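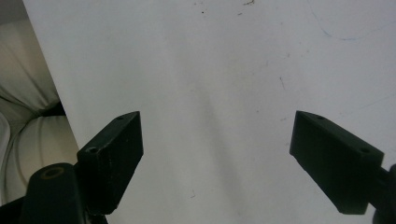
*White work surface, matte, with slight scuffing.*

**Table paper** is a large sheet of paper that is laid over a table to make a clean and even surface for handwork. It is used for packing, sorting, gluing and small repairs. In the trade it is also called cover sheet or bench paper. The most common color is white, but brown and gray sheets are also sold.

## Use in packing

At a packing table, the sheet protects the table top from scratches, and it protects the goods from the dirt of the table. Bottles, jars and cartons are put directly on the paper. On a white sheet a small object, for example a screw or a broken cap, is easy to find again.

The sheet should cover the whole area where the hands are working. It may be fixed with tape on the corners or left without fixing when the paper is heavy enough to lie flat. Many packers keep the open box at the left side and the goods in the middle; left-handed packers often prefer the opposite.

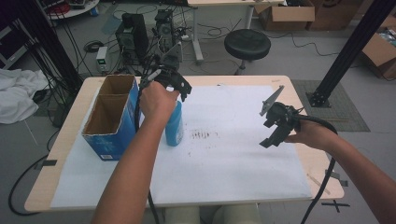
Bottles are usually kept upright while they wait on the paper. A cylindrical bottle with a full base stands well, but a wrinkle under it can make it lean. For this reason the sheet is smoothed by hand before the work begins, from the center to the edges.

## Boxes with compartments

Table paper is often used together with divided boxes. A cardboard divider makes two or more compartments, so that the bottles do not touch each other during transport. The flaps are folded outward before filling. A bottle goes in with the base first and the cap on top, and the packer lets it go only when it has reached the bottom of the compartment.

In the handbook *Work at the Table*, Marlene Sampaio recommends to fill the rear compartment first. The packing school in Urdale teaches the contrary order. Both methods are in use.

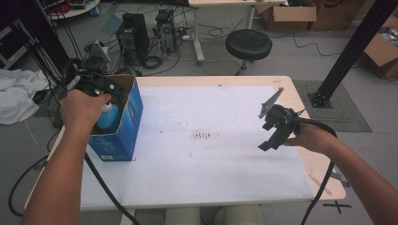

## Wear and replacement

Table paper becomes marked with time. Typical marks are gray or brown smudges, short dark streaks and small specks, mostly near the middle of the sheet. Light marks do no harm when closed bottles are packed. A sheet which is torn, sticky or strongly wrinkled should be changed. Some workshops turn the paper over one time and use the back side.

## History

The Strebel paper mill in Gernby sold table paper in cut sheets and in rolls. Its first price list named 3 weights of paper, and a later one offered a roll of 59 meters. The Bradness packing hall was among its regular customers and ordered 1,153 sheets in one year and 1,322 in the next.

## See also

- Blotting paper
- Box divider
- Butcher paper
- Workbench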